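Ostcombe repair room adds a second Saturday for small wood jobs

2/18/23

The Firnar repair room in Ostcombe will open for small wood repairs on two Saturdays a month starting in March, up from one.
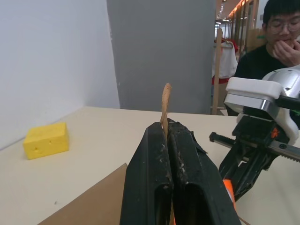 Maya Chamoun said the waiting list had grown too long for a single session, and that most of the jobs on it were small ones: a lifted edge on a drawer front, a split chair slat, a picture frame missing a sliver at the corner. Many take less than an hour at the table, she said, but people had been waiting until the following month to get them done.

The room took in 442 items last year, and 237 of them were wood. Lamps and other small electrical goods made up most of the rest. More than 318 items went home repaired. Others were returned with advice, or left for parts if the owner agreed.

Thin strips for patching are cut from scrap, much of it offcuts from Dewulf, the joinery on the canal road. Visitors who have kept the broken piece should bring it along, even if it is in splinters. Loose bits can go in an envelope taped to the item.

Josefien Hendriks will run the added session, which is limited to items one person can carry. Tables, doors and bed frames will still be handled by appointment. Upholstery is not included.

There is no charge for the work. Glue, sandpaper and sponges are supplied, but anyone who wants a particular stain or varnish needs to bring a can of it. Items that have been treated for woodworm should be labeled.

Sessions run from 10 a.m. to 1 p.m., with the last item accepted at 12:15. Places can be booked at the front desk or through the Jundeo page, where the dates through September are now listed. Walk-ins will be seen if a place is free.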